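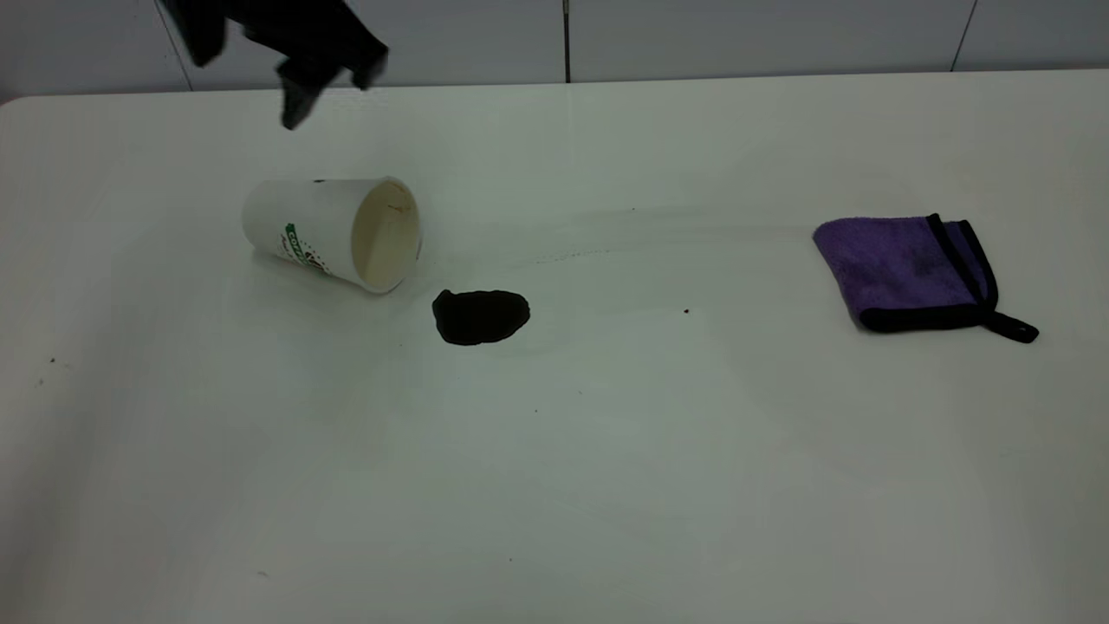 Girndale Shire Residents' Help Forum – Waste and Recycling Team

Can takeaway coffee cups go in the yellow-lid bin?

Asked by Lungile Shabalala, Solodach
Our office kitchen goes through a lot of paper cups. The old calendar lists paper and cardboard as accepted, but a colour chart in the foyer says cups belong in general waste. Which is current? We would also like to know whether the lids are treated differently.

3 answers

Myrtle Gallagher, Waste and Recycling Team
Paper cups with a plastic lining are to be placed in the red-lid bin. The lining cannot be separated at the sorting centre that receives Girndale material. Rigid plastic lids may be placed in the yellow-lid bin if they have been rinsed. Cardboard sleeves are accepted with paper. The foyer chart is the current one – the calendar was replaced in August. Offices producing more than 300 litres of general waste per fortnight should apply for a commercial service.

Yolandi Zulu
The library on Pretorius Street used to have a tube for cups. Not sure if it is still there.

Unathi Masilela
Our building organised a separate cup collection last year and it took in some 4000 cups before the contract ended. The contractor required cups to be emptied and stacked, with lids removed. Enquiries about a shared service may be left at the Solodach customer centre.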